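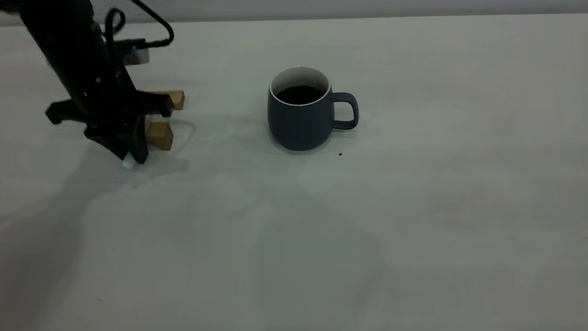

Undar Cleansing Balm, 122g jar

£15.00

In stock

Size: 122g jar / 30g tin (£5.00)
Scent: Plain / Lavender / Sweet Orange

Add to basket

Free postage on orders over £30

I've been making Undar in one form or another since my eldest was in nappies, and it's still the first thing I reach for at the end of the day. It's a thick, soft, oily balm that you rub into a dry face with dry hands, and it takes off the lot: mascara, foundation, sun cream, the grey film you get from a day on the bus. Then you wet your fingers, rub a bit more and it goes milky, and off it comes with a warm flannel. No foam, no squeak, no tight feeling round the mouth afterwards. I hate that tight feeling. I grew up thinking it meant clean and I've been telling people otherwise ever since.

The name comes from the lane my workshop's on, which is Undar Row in Stomley, and before you ask, I don't know what it means either. People have suggested all sorts.

How I use it

Evening is when you want it. Scoop out a lump the size of a small grape (your clean fingers will do, though I pop a little wooden spoon in with every jar order) and warm it between your palms until it goes to oil. It takes longer in January, when my kitchen is freezing and the jar's been on the windowsill. Keep going, it'll melt!

Rub it over your whole face in circles, leaving the eyes till last. When you do get to your eyes, close them, and go gently over the lashes with your fingertips. You will look like a panda. Carry on for a bit past the point where you look like a panda, then wet your hands and go round again so it turns milky. Run a flannel under the warm tap, wring it out, lay it over your face for a moment (lovely, this bit) and wipe away. Rinse the flannel and do it once more.

If you wear heavy waterproof mascara you may want a second small lump just for the lashes. I do on the rare nights I've been out.

Some of you use it as a mask on a Sunday, and I've tried that and like it. Put it on a clean face, go and have your bath, wipe it off when you get out. And a fair few people have written to tell me it gets gloss paint off hands. I can't put that on the label but I've done it myself after the skirting boards.

What's in it

Sunflower oil, olive oil, shea butter, an emulsifying wax made from vegetable oils, a little beeswax, vitamin E. The Lavender has lavender oil in it and the Sweet Orange has sweet orange oil, both at a low level, and the Plain has nothing added at all and smells faintly of olives and nuts. The full list with the proper Latin names is printed on the bottom of the jar and on the side of the tin, and if you can't read it (it is tiny on the tin, sorry) send me a message and I'll email it over in large type.

The olive oil comes from Karamanlidis, a family press that Savvas Karagiannis put me on to years ago when he was still selling soap two stalls down from me at Walport market. I'd been using a supermarket oil up to then and making a perfectly nice balm with it. Savvas handed me a bottle, told me to stop being cheap and wandered off to get a bacon roll. The next batch was so much softer that I rang him that night to ask how much he could get me. It's greener than most, so the balm has a slight green tinge, stronger in some batches than in others. You haven't had a bad one if yours is paler than your last!

It does contain beeswax, so it isn't vegan. I've had a lot of goes at a version without and they've either gone grainy or slid about in the jar like soup. I'm still trying. If I crack it I'll put it on the front page of the shop in very big letters.

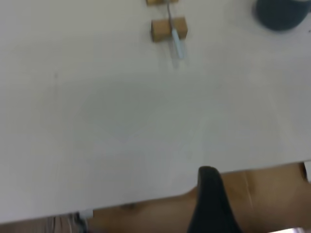 Who it suits

Dry skin and normal skin, without much doubt. Older skin too, mine included. If you're oily or you get spots, I'd start with the small tin and see how you get on over a few weeks, as some people with oily skin swear by it and some find it too rich, and I can't tell from here which you'll be. I get quite a lot of emails asking me to promise it'll clear up somebody's chin. I can't promise that. It's a cleanser, it takes your make-up off, and if your skin's giving you real trouble then a pharmacist or your GP is a better bet than me.

For sensitive skin go for the Plain. Try a dab on the inside of your arm first and leave it overnight. Don't use it if you know you react to anything on the list. And if you've got lash extensions, I'm afraid it's a no, the oil will loosen the glue and your lash lady will be cross with both of us. Contact lenses out first as well, please, or you'll be looking at the world through a greasy window all evening.

Jar or tin?

The 122g jar is glass with a metal lid, and used once a day it does me a good couple of months, although I'm mean with it. The odd weight is down to the jar. I bought a huge number of them when the shop in Walport closed down, filled one to the brim, put it on the scales and that's what it came to, so that's what went on the label.

The 30g tin is for travelling, or for trying it before you commit yourself. It's under the usual limit for hand luggage. The lid is a push-on one and it's a snug fit but it isn't a screw, so if you're going somewhere hot put it in a little bag inside your washbag. Balm on a good blouse is a pest to get out. (Washing-up liquid, rubbed in neat, before it goes anywhere near the machine.)

Looking after it

Lid on, out of the sun, and keep water out of it as best you can. There's no preservative in it, and it doesn't need one so long as it stays dry, but if you go splashing shower water in every night it'll go off sooner than it should. Use it up within six months of opening. You'll know if it's past it, it smells of old crayons.

If it melts in a hot spell, and it will if you leave it in the car, put the lid on tight and stand it in the fridge until it's set. It may come out a bit grainy. That's the shea butter setting too slowly and it makes no odds to how it works, the grains vanish as soon as you warm it in your hands.

Flannels

I sell cotton muslin cloths as well, on the Bits and Bobs page, but any old flannel will do and I'd sooner you bought balm. What I would say is have a few on the go and wash them hot, with no fabric softener. Softener leaves a coating on the cloth and then it just pushes the oil around your face.

Postage

I post on Tuesdays and Fridays, second class unless you've paid for first. Orders over £30 go free in the UK. I don't post abroad at the moment, the forms got the better of me. If you're near Stomley you can pick "collect" at the checkout and come to the side door of the workshop, and please do ring the bell properly as I often have the radio on.

Jars go out wrapped in paper and shredded card. If yours arrives broken, send me a photo and I'll send another one. No need to post the bits back.

Returns

Unopened, within 30 days, and I'll refund you once it's back with me. Opened and you don't get on with it? Write and tell me what happened. I can't resell it, but I'll usually swap you for something else from the range, and I do like to know what went wrong.

Questions I get asked

Do I need a face wash after it? I don't bother. Azlan Gunawan, who does my labels and has much better skin than I have, follows it with a gentle gel wash and says I'm a heathen. Please yourself.

Will it block the sink? Wipe the worst of it off with the flannel first and don't rinse great lumps down the plughole. I run the hot tap for a minute afterwards and mine has been fine.

Can I use it in the morning? You can, but I find it a bit much before work. A splash of warm water does me in the mornings and then moisturiser.

Can my teenager use it? Mine does, mostly to get eyeliner off, mostly on my towels.

Do you do refills? Yes, at the workshop only, bring the jar back washed and completely dry and I'll knock a bit off. I can't do them by post yet.

Is the Rose coming back? Probably in September. Rose oil costs a fortune and I only make it when I can get some at a price that doesn't make me feel faint. There's a box on the contact page where you can leave your email and I'll let you know.

Reviews

5 stars
Second jar. Takes off everything including the lipstick I can never shift. I have the Plain and like that it doesn't smell of much.

4 stars
Really nice balm, skin feels soft after. Knocked a star off as the spoon is too short to reach the bottom of the jar.
Reply from the shop: fair point! Longer ones are on order.

5 stars
Bought the little tin for a week away and came home and ordered the big one. Orange smells like marmalade.

3 stars
Cleans well but a bit too greasy for me, I needed a wash afterwards. My mum has taken it over and loves it. Posted 11/02/2023

Other things people buy with Undar

Muslin cloths, pack of two
Plain Lip Balm
Oat Bath Bag
Heel Balm (the strong one)

Got a question that isn't covered? Use the contact page, and tell me which scent you've got if it's about a jar you've already bought. I answer in the evenings once tea's cleared away.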